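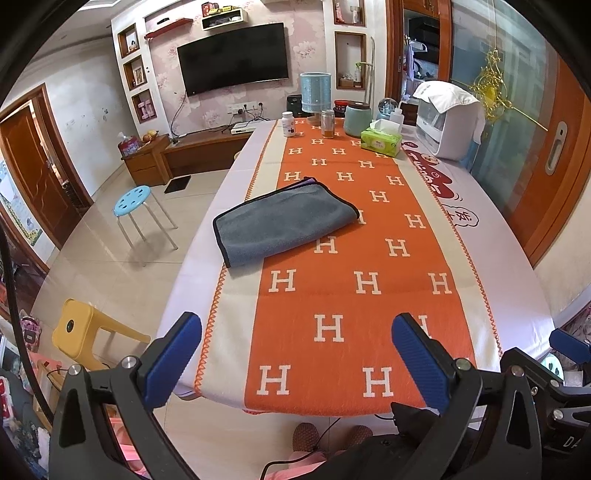 작성: 운영지원 2팀 | 접수 채널: 웹 문의 | 상태: 처리 완료
제품: Pradar 재고연동 모듈
분류: 동기화 오류 / 홈텍스타일

증상
Sirnitz 쇼핑몰 관리자에서 테이블 러너와 식탁보 품목의 재고 수량이 갱신되지 않음. 창고 시스템(Haruna)에는 정상 수량이 표시되나 쇼핑몰 쪽은 전일 값으로 고정됨. 대상 품목 700건. 침구류와 커튼은 영향 없음.

재현 절차
관리자 > 연동 > 수동 동기화 실행. 진행률 표시는 끝까지 올라가고 완료 메시지가 출력됨. 이후 품목 상세를 열면 수정 시각만 바뀌고 수량은 그대로임. 브라우저를 바꾸어도 동일.

확인 내용
08:40 연동 로그 수집. 응답 코드 200, 본문에 skipped 항목이 포함됨.
09:15 skipped 사유는 option_key mismatch. 색상 옵션 키가 창고 쪽은 소문자, 쇼핑몰 쪽은 대소문자 혼용으로 저장되어 있음. "Orange/Cream"과 "orange/cream"이 서로 다른 옵션으로 처리됨.
10:05 6월 정기 업데이트에서 옵션 키 비교가 대소문자 구분 방식으로 변경된 것을 확인. 침구류는 숫자 코드를 쓰므로 해당되지 않음.
10:30 API 키 재발급, 캐시 삭제 시도. 변화 없음.

조치
1. 자동 동기화를 일시 중지함.
2. 옵션 키를 소문자로 일괄 변환하고 중복 생성된 옵션 8건을 병합함. 병합 전 CSV 백업은 고객사 공유 폴더에 저장.
3. 매핑 테이블을 재생성한 뒤 전체 동기화를 실행함. skipped 0건.

고객 회신
수량 정상 표시 확인. 다만 병합된 옵션 중 3건에서 대표 이미지 연결이 해제됨. 이미지 ID를 다시 지정하여 복구하였고 자동 동기화를 재개함.

잔여 사항
완료 메시지가 skipped 건수를 표시하지 않는 문제는 별도 티켓으로 개발팀에 이관. 수정 배포 전까지는 동기화 후 연동 로그에서 skipped 값을 직접 확인할 것. Kamberg 지점 계정도 같은 매핑 파일을 사용하므로 동일 조치를 적용함.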